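採用試験の結果を待つあいだに

地方の研究機関や公社が行う事務職の採用試験は、筆記が終わってからが長い。Hullbridgeの職員採用でも、募集100人に対して2203人が受験し、筆記の結果が公表されるまで二か月近くかかった。

発表はほとんどがウェブ上で行われる。合格者の受験番号を並べたPDFが一枚出るだけで、氏名は載らない。公表は夕方になることが多く、直後はページにつながりにくい。受験票の番号は手元に控えておき、少し時間をおいて開くほうが早い。

合格最低点は同じ日に出るとは限らない。Hullbridgeでは区分ごとの最低点が後日、別のページに掲載された。配点は筆記が200点で、面接の点はここに含まれない。

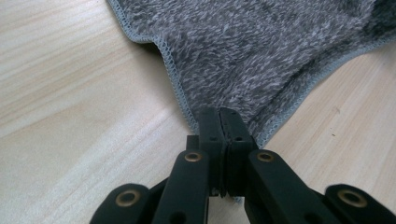
面接までの準備

筆記の通過者には、面接の日時と会場を記した通知が届く。郵送をやめ、応募サイトのマイページだけで知らせるところも増えた。Flenero社の応募システムを使う機関では、通知メールが迷惑メールに振り分けられた例がある。発表の前後は受信箱のほかも確認したい。

当日に求められる書類は、卒業証明書、本人確認書類、写真の三点が基本になる。卒業証明書は大学によって発行に一週間以上かかり、12月は窓口が早く閉まる。

補欠の扱い

見落とされやすいのが補欠者名簿である。辞退が出ると上位から順に連絡が行く。名簿の有効期間は募集要項の末尾に書かれており、一年とするところが多い。

人材会社のEkströmが受験経験者1000人超に聞いた調査では、補欠の連絡を受けた人の半数が、すでに別の勤め先を決めていた。連絡から返答までの期限は三日ほどしかない。同業のPlillerの相談窓口では、期限の延長を申し出る場合、電話のあとに書面でも送るよう案内している。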